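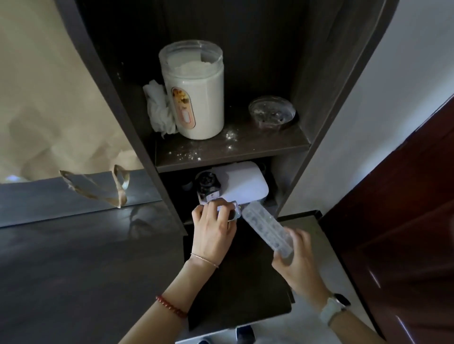

Offenes Regal, beide Hände besetzt, die große Dose ohne Deckel.

Dienstag, kurz nach 22 Uhr

Heute war ich wieder den ganzen Tag bei den Händen. Der Handschätzer liefert 21 Punkte pro Hand, und solange die Finger frei in der Luft sind, bin ich mit ihm zufrieden. Am Regal wird er unruhig. Die linke Hand hält ein kleines durchsichtiges Behältnis, die rechte eine lange, milchige Hülle, und sobald eine Fingerspitze hinter einer Kante verschwindet, springt der Punkt auf die Spiegelung. Ich habe am Vormittag versucht, dies mit einem stärkeren Filter zu glätten. Die Kurven sahen danach sehr schön aus, aber die Greifmomente kamen 40 Millisekunden zu spät, und Vevlow hat daraus einen falschen Plan gebaut: zuerst loslassen, dann abstellen. Ich habe den Filter wieder zurückgenommen und mir notiert, dass ich die Unsicherheit pro Punkt weitergeben muss. Das wollte ich schon im November machen.

Auch der Deckel hat mich beschäftigt. In Bivano gibt es für die Dose nur einen einzigen Eintrag, »Behälter«, und der durchsichtige Deckel rechts auf demselben Brett gehört für die Software zu nichts. Wenn der Planer nicht weiß, dass ein Deckel fehlt, fasst er die Dose an wie eine geschlossene. Ich habe ein Feld »offen/geschlossen« angelegt und einen Verweis auf das zugehörige Teil. Das Schema ist jetzt leider länger geworden, und ich musste die alten Einträge konvertieren. Beim zweiten Versuch lief es ohne Fehlermeldung durch.

Nachmittag

Das Wischen. Ich hatte es mir leichter vorgestellt. Die Tischplatte ist dunkel und glänzt, darauf liegen weiße Körnchen in großer Menge, und meine Segmentierung verwechselt sie mit den Lichtpunkten. Auf dem dunklen Streifen hinter dem Tisch, wo sich zusätzlich Dinge spiegeln, ist es noch schlechter. Der Regler soll aber gerade von dieser Maske seine nächste Bahn bekommen. Ich habe deshalb das Gewicht der Helligkeit gesenkt und das Modell noch einmal 2000 Schritte trainiert. Die Maske ist ruhiger, am linken Rand verliert sie trotzdem die einzelnen Körnchen.
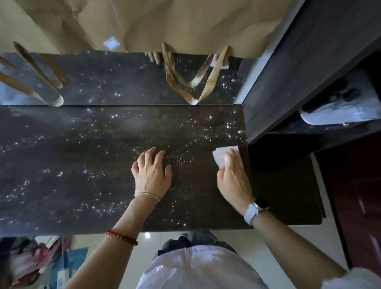 Aus Judberg kam am späten Nachmittag die Antwort, man solle die Körnchen gar nicht einzeln suchen, eine grobe Dichtekarte reiche für die Bahnplanung völlig aus, und das Varghese-Projekt habe damit gute Erfahrungen gemacht. Ich war zuerst ein wenig beleidigt. Dann habe ich die Karte in einer Stunde programmiert — sie ist klein, 40 mal 40 Zellen — und die Bahnen sehen vernünftig aus. Die Kraft beim Andrücken kenne ich damit immer noch nicht. Man sieht dem Tuch nicht an, wie fest eine Hand drückt, und der feste Wert im Regler gefällt mir nicht.

Am Abend nahm ich mir noch das Wegwerfen vor. Vevlow kennt den Eimer als Ziel, aber es rechnet den Weg der Hand zum Rand und vergisst das zerknüllte Tuch zwischen den Händen. Ich habe das Tuch als weiche Hülle um die Hand ergänzt. Schwierig bleibt der Eimer selbst mit seinem Beutel: der Rand wird mal am roten Kunststoff gefunden und mal an der Folie.

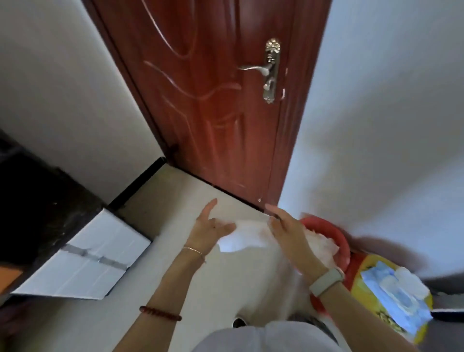 Für morgen

Zuerst die Unsicherheit der Handpunkte durchreichen, vorher nichts anderes anfangen. Den Rand des Eimers nur noch am Kunststoff messen und die Folie ignorieren. Nach Judberg schreiben und fragen, wie sie die Kraft schätzen. Die Konvertierung in Bivano braucht außerdem einen Test, ich traue ihr noch nicht ganz. Jetzt schlafe ich, die Augen sind müde von den vielen weißen Punkten.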